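How to Plan and Deliver a Spoken Relaxation at the End of Class
Nedetti Teacher Handbook – Section 3

Guidance for trainee and qualified teachers

The closing relaxation is part of the lesson and should be planned with the same care as the standing work. This page sets out the procedure followed by Nedetti teachers. It was prepared by Thilini Sivakumar and reviewed in January by Canan Gökçe.

Before the class

Write a short outline. A full script is permitted during training, but teachers who read aloud tend to hurry, and a list of headings is usually enough. Decide on the order in which you will name the parts of the body and keep to it.

Check the length of the session. In a class of an hour or more, at least ten minutes should be kept for relaxation. If the earlier work overruns, shorten the seated postures and leave the relaxation as planned.

Settling the group

Ask students to lie on their backs with the feet apart and the palms turned up. Offer a chair or a side-lying position to anyone who is pregnant, has back pain or prefers not to lie flat. Blankets should be handed out before you begin speaking. Allow 2 minutes of silence – longer if the group is restless.

Guiding the relaxation

1. Begin with the breath. Invite students to notice it without changing it.
2. Name each part of the body in turn, starting at the feet. Pause for 3 slow breaths between one part and the next.
3. Lower your voice gradually, but make sure it can still be heard at the back of the room.
4. Remain in one place. Footsteps are distracting to people whose eyes are closed.
5. When the whole body has been named, stop speaking.

Do not touch or adjust a student during this part of the class unless consent was given beforehand.
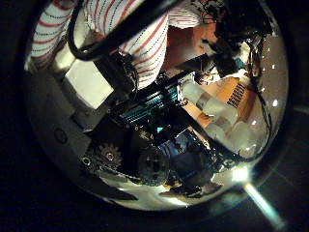
Striped fabric and cables seen in a clear dome.

Bringing the class to a close

Speak again quietly and ask for small movements of the fingers and toes. Students should roll to one side and rest there before sitting up. Those who have fallen asleep may be woken by name, spoken softly from a short distance.

Trainees should record each relaxation they lead in the practice log and bring it to the Friday tutorial with Luzius Hubmann. Requests for a replacement log should be sent to Deisy Zapata.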